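From: Ruwan Bandara
To: Pumphrey Snack Shelf list
Subject: Re: [snackshelf] Can racks, lanes or wire?

Hi all,

Delano wrote:

> We're down to one working shelf in the Gumley kitchen fridge and the
> cans keep rolling out when anybody opens the door. I've seen those
> plastic racks with lanes, and also the open wire baskets. Does anyone
> have either one? Do tall skinny cans fit? And do you load them
> standing up or lying down? I don't want to buy the wrong thing twice.

I can help with this one, since I have both kinds and more soda than any grown man should own up to! Jalus had a sale on mixed cases in April and I went a bit overboard (Pepsi, Chilsung Cider, and some blue ones I grabbed because I liked the can). So there was plenty to test with.

Start with the lanes. The white plastic rack has three of them with raised dividers, and a low lip in front so nothing walks off the end. Two cans deep in each lane looks very tidy, and if you keep one flavor per lane you can tell what's running low without moving anything. 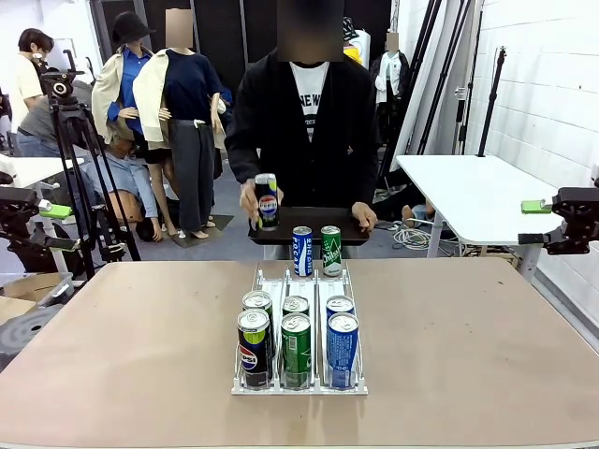 Two cans per lane, with a black tray for carrying the cans.

I'd really recommend a tray, by the way. I used to make the trip to the fridge hugging the cans against my shirt and I have dropped more than one on my foot. Any flat tray will do. Mine came from the Pumphrey thrift store and it has been used for everything from seedlings to pizza.

Now the wire one. It's an open basket of thin rods and it takes cans on their sides, so you get them stacked up instead of spread out, and you can see right through it. Good if you're short on width, which sounds like your situation at Gumley, Delano. The thing I don't love is that an open basket attracts other stuff. Bags, receipts, you name it - mine is never only cans for long. 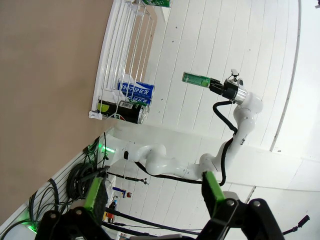

Blue and white cans in the wire rack, a black one below, and a crumpled bit of white behind them.

Mixing flavors in there is fine as long as the labels face you. If all you can see is lids you'll be pulling out every can to find the one you want, and with the wire kind that means the rest may shift on you. My brother-in-law swears by a dot of colored tape on each lid. I tried it for 2 weeks and then got lazy.

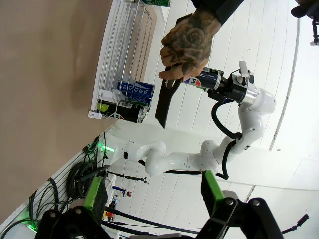 Blue on top, black Pepsi underneath, both on their sides.

As for lying down or standing up in the lane type, I've done both. Standing is easier to grab from, and you need the height for it. Lying down works under a low shelf, and I like having the lids pointed out toward me with the pull tabs showing. I went all green for a while just to see how it looked, and I have to say it was kind of beautiful.

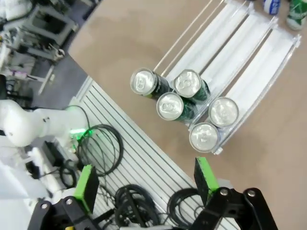 If you do lay them down, load from the back and let the fronts come up to the lip. Don't cram in one extra - it will ride up on the others and you're back to cans on the kitchen floor. And measure the inside of the fridge with the door closed in mind! I forgot about the door bins the first time and had to take the whole thing back to the store.

On the skinny cans, I'm no help, sorry. I don't buy them. Somebody on the Jalus side of the building must have a few, so maybe they could chime in?

For one shelf I'd go with lanes. You're welcome to borrow mine for a week and see how it fits before you spend anything. I'm in 431, any evening after 6, just knock loudly.

Ruwan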